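Speaker notes -- "The stop that didn't stop"
Ieuan Wogan, Wednesday, second slot after lunch

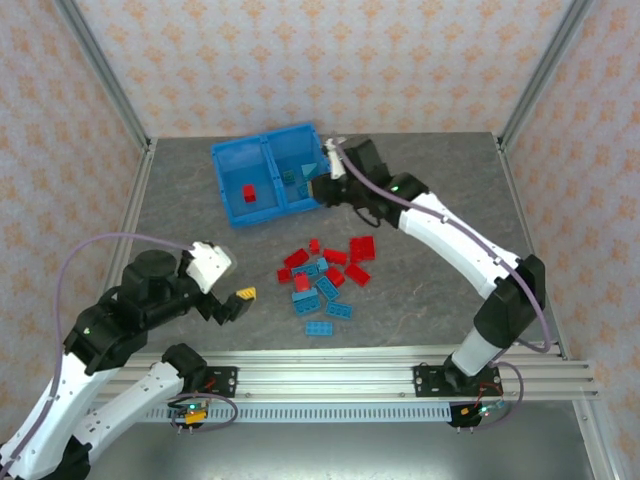
Start with the claim. Promgate's summary of our fault said "both arms halted on request." I want people to hold on to that sentence for the next ten minutes, as I don't believe it and I wrote half the log it was based on.

Quick background, keep it short. Two arms, one table, sorting toy bricks by color. Easy job on paper. Both arms can reach the middle of the table, so they share space, and the only thing keeping them apart is software. Ask the room: who here has a shared zone guarded only by software? Wait for hands. Don't comment.

What happened. We pressed pause. The left arm stopped with a brick in its fingers. The right arm finished its move first, down into the tray, and bumped the edge hard enough to shove it. No one hurt, nothing broken. I've been told twice that this makes it a non-event. Pause here.

SLIDE: the log
Run 289. Pause sent, left arm answers right away. Right arm answers 2000 milliseconds later. Read that out slowly. Two full seconds is a long time if your hand is going in to pick up a dropped brick, and people do reach in. I have done it. Say so.

Now the part where I get grumpy. Sikent, who supplied the controller, told us pause is "not a safety function." Fine, it says so in the manual, page 56. But the button is big, it's on the main screen, and everyone in the lab used it as a stop. If everyone uses a thing as a stop then you had better know how long it takes to stop.

(If somebody says "just use the red button" -- yes. We do now. We hadn't before, as it drops whatever the arm is holding and the restart takes ages. That's a bad reason but it's the real one.)

SLIDE: three explanations
Mujić's theory: the right arm was in the middle of a blended move and the controller wouldn't break it. Plausible. Would explain the delay, doesn't explain why the screen showed both arms as paused.
Wernedico's theory: network hiccup. I don't buy it. The traffic capture is clean. Show it only if asked, the text is tiny.
My theory: the screen shows what was asked for and never checks what the arm is doing. I can't prove this either. Be clear about that, don't oversell.

What we changed. Pause now cuts motion on both arms through the same line. The status light waits for both arms to answer. Hands stay out unless the red button is in. We've repeated the test since March and it hasn't come back, but I'm not calling it fixed. A fault we couldn't bring back on purpose before the change doesn't prove much by staying away after it.

Skip the vendor slide if we're running late.

Questions I expect: cost of the change (small, mostly wiring time), whether one arm alone would do it (don't know, didn't test), and whether Promgate has corrected the summary. They haven't. I asked again last week.

Leave the log slide up during questions.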